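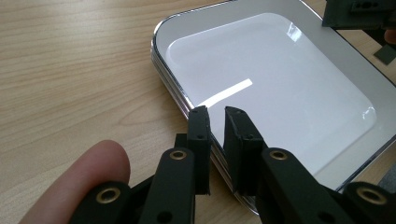
A tray is one more thing to wash and then find a place for, a reader told me after my last column, and why would anybody with a perfectly good table want one? Fair question! I've been chewing on it ever since, and I still think the reader is wrong.

I grew up in a no-tray house. Mail went on the table, keys went on the mail, and by dinnertime you were eating in the one clear corner. Then a couple of winters ago I bought a plain white tray at the Gunness closing sale (I went in for a lamp) and put it by the back door. My keys have lived there since. So have my reading glasses, mostly.

What I like is the edge. A bare table lets things creep, and I am a person whose things creep. Put a rim around a spot, even a low one, and I start noticing when there's too much in it. A bowl doesn't work on me the same way — I'll pile a bowl until it spills, and the one thing I need will be at the bottom under a dead battery.

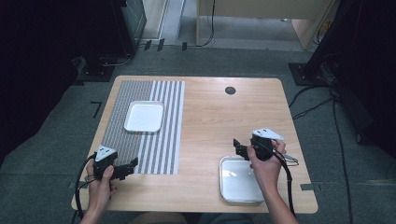
And while I'm at it, I'm firmly for white, and for shallow. The dark ones hide crumbs, sure, but I want to see the crumbs so I'll deal with them. Deep trays turn into drawers without a front. I had a deep one from Benard for a while, very handsome, and all it ever held was receipts and a tape measure I'd already replaced. It lives in the garage now with seed packets in it, and it's much better at that.

Two trays is my limit for one table, by the way. One for stuff that stays and one for stuff that's on its way someplace else. I tried three in December, when the cards and ribbon were out, and I spent more time shuffling trays than wrapping.

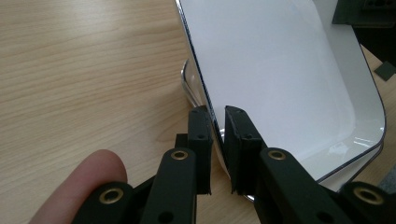
Bright metal along the edge, pale wood underneath.

I'll give my reader this much: the washing is real. Anything white and shiny shows every fingerprint, and a metal rim is worse. I wipe mine with a damp dish towel while the coffee's going, and some mornings I skip it. I'd still take a smudgy tray over hunting for my keys in a pile of grocery flyers.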